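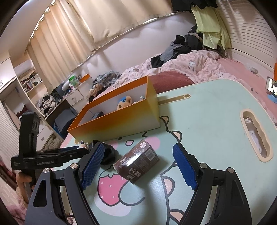
Can a tenant in an Asinen house ask for a change of room during the first year?
A request may be made once the tenant has lived in the house for 67 nights, provided that the rent account is up to date.

The room change rules for all Asinen shared houses have been revised. The posts below set out the main points. They replace the notice pinned in the hallways last April.

Requests are made on the room change form, which can be collected from the Teltico Street office or downloaded from the tenants' page. A message to the night line does not count as a request and will not be passed on.

The form asks for the present room, the preferred house and the reason for moving. Tenants do not have to give medical details. A short note such as "stairs" or "noise from the road" is enough for the first stage.

Each request is placed on the list in the order received. Two kinds of request are moved ahead of the others: those made on grounds of health or safety, and those made by tenants whose room is due for repair.

A fee of 50 pounds applies to a change made by choice. It covers cleaning and a new lock barrel. No fee is charged where the move is made for health, safety or repair.

The deposit moves with the tenant. If the new room carries a higher deposit, the difference is due before keys are handed over. If it is lower, the balance is returned to the bank account from which the rent is paid.

Questions have been received about Imar House. The top floor remains closed while the roof is under repair, and rooms on that floor will not be offered until the building inspector has signed off the work. Requests naming Imar House stay on the list and keep their place.

Subramaniam Court is open to requests again. Rooms at the rear are smaller and are let at a lower rent. Parking is not included with any room there, and the bicycle store is at present full.

Tenants may exchange rooms with one another if both agree and both have told the office in writing. An exchange arranged privately is not valid. Each tenant remains liable for the room named in their own agreement until new agreements are signed.

A tenant who is offered a room has five working days to reply. One offer may be refused without losing a place on the list. After a second refusal the request is closed, and a fresh form will be needed.

On the day of the move, the old room must be cleared by noon. Shelves, hooks and curtain rails fitted by the tenant should be left in place unless the office has agreed to their removal. Bulky waste should not be left on the landing.

Storage between rooms is available in the basement at Teltico Street for up to two weeks. Boxes must be labelled with the tenant's name and room number. Food, paint and gas canisters are not accepted.

The revised rules apply to forms received on or after 2020-02-08. Forms handed in before that date will be dealt with under the earlier rules.

Printed copies in large type can be requested at the office counter.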